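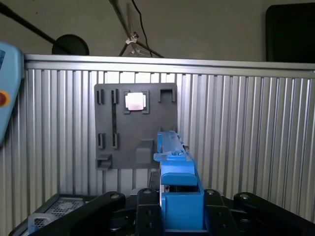 When a Robot Loses Its Place

A robot arm does not get tired or bored, but it can still make mistakes. One happened on a Monday at the Trimthorpe workshop, where a robot with a blue finger was learning to work with a gray panel.

The robot's job was to touch the same spots on the panel again and again. It had done this 900 times with no trouble. Then the finger started landing in the wrong place. It was only off by 2 millimeters, less than the thickness of two dimes, but that was enough. The tip pushed against hard plastic and the arm kept trying to move forward.

Urmila Sisodia was running the robot that day. She pressed the emergency stop.

What is an emergency stop?

An emergency stop is a big red button, often with yellow behind it. Pressing it makes the robot stop moving. It stays stopped until a person resets it. Anyone working near a robot arm should know where the button is before the arm is turned on.

What went wrong?

A robot arm has joints, a bit like your shoulder, elbow and wrist. The robot measures how far each joint has turned, and uses those numbers to work out where its finger is. But it can't feel whether the finger itself has slipped.

Urmila found a loose bolt near the finger. Each touch had shaken it a little more. The joints were in the right place – the finger was not.

How was it fixed?

She switched off the power and tightened the bolt. Then she ran the arm slowly and showed it where the panel was again. Now the robot stops for a check after every 50 touches. It also stops by itself if something pushes back too hard.

Words to know

Joint: a part of the arm that bends or turns.
Gripper: the robot's "hand."
Reset: to make a machine ready to start again.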